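Gorketti Undercounter Dishwasher: Set-up and Daily Use
Section 4. First fill, loading and the daily wash

Read Section 3 (water and drain connections) before you start. The machine must be level and the drain hose fixed to the standpipe. If the hose has been moved after fitting, check it again for kinks.

4.1 Before the first wash

1. Turn on the water supply and look at both hose joints for drips. Tighten by hand, then a quarter turn with a spanner.

2. Remove the transit foam from under the lower spray arm. Spin both arms with a finger. They should turn freely.

3. Fill the salt container with dishwasher salt if you are in a hard water area. Use the funnel supplied. Wipe up any spilt salt and run a Rinse programme straight away.

4. Fill the rinse aid chamber to the line and close the cap until it clicks.

5. Switch on at the wall. The display shows 59 while the machine checks itself, then changes to the programme list.

Note: If the display stays on 59, switch off, wait for the door lock to release and switch on again. If the code comes back, see Section 9.

CAUTION: Do not use table salt or cooking salt. Do not put detergent in the salt container. Damage to the softener caused this way is not covered by the guarantee.

4.2 Clearing and sorting

Food left on plates is the usual cause of a blocked filter. Scrape everything into the food bin before loading. There is no need to rinse under the tap, except for burnt sugar, egg and dried rice.

1. Take out all bags, napkins, cocktail sticks and paper labels. Plastic film can wrap round the spray arm and stop it.

2. Tip leftover sauce out of small dishes. Oily sauces should be wiped out with kitchen paper first.
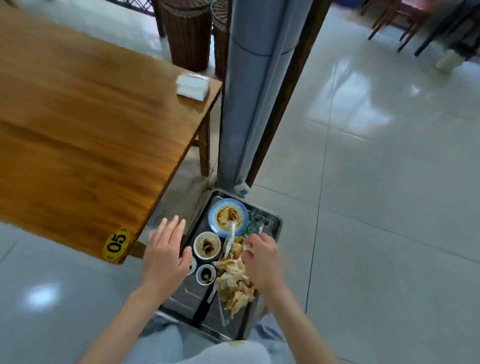

3. Sort by size. Put large plates together, then bowls, then cups and dipping dishes.

4. Keep cutlery apart and stand it in the basket with handles down. Sharp knives go in the upper rack, lying flat.

5. Set aside anything that should not go in the machine: wooden boards, cast iron, crystal, painted ware and anything that has been glued.

Note: Stainless steel serving trays may be washed in the lower rack, standing on edge along the left side. Do not lay a tray flat, as it will shield everything above it.

4.3 Loading the racks

1. Pull the lower rack fully out. Load from the back to the front, with the dirty side of each plate facing the middle.

2. Leave one slot free between deep bowls. Stacked bowls must be separated, or the inner ones will come out as they went in.

3. Load the upper rack with cups and small dishes, open side down. The Plultero clip (supplied with the 65 model only) holds light dishes in place so that they do not turn over and fill with water.

4. Spin both spray arms again before closing the door. If an arm touches a tray or a tall plate, move the item.

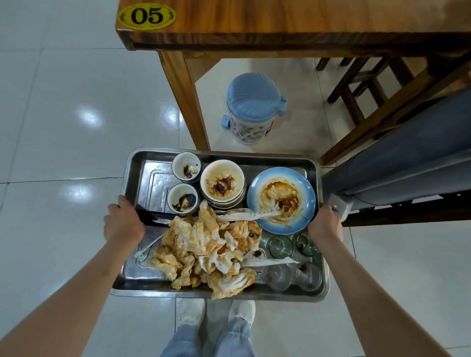
5. Put one tablet, or powder up to the second mark, in the dispenser and close the flap.

4.4 Choosing a programme

Quick: lightly soiled cups and glasses. 59 minutes.
Daily: mixed loads. 162 minutes.
Heavy: baked-on food and greasy dishes. 198 minutes.

Press the programme key, then Start. The door locks after a few seconds. To add an item, hold Start until the light goes out, wait for the water to stop and open the door slowly.

CAUTION: Steam and hot water may escape if the door is opened during a wash. Keep children away.

4.5 After the wash

1. Leave the door ajar for a while before unloading.

2. Empty the lower rack first so that water from the upper rack does not drip on to dry plates.

3. Lift out the filter, rinse it under the tap and refit it. Turn it clockwise until the arrows meet.

Spare filters and Brorkusier hose seals can be ordered from Montoya, the parts supplier listed on the back cover.

Section revised 12 January 2018 by Fitzgerald Mercado. Replaces all earlier copies of Section 4.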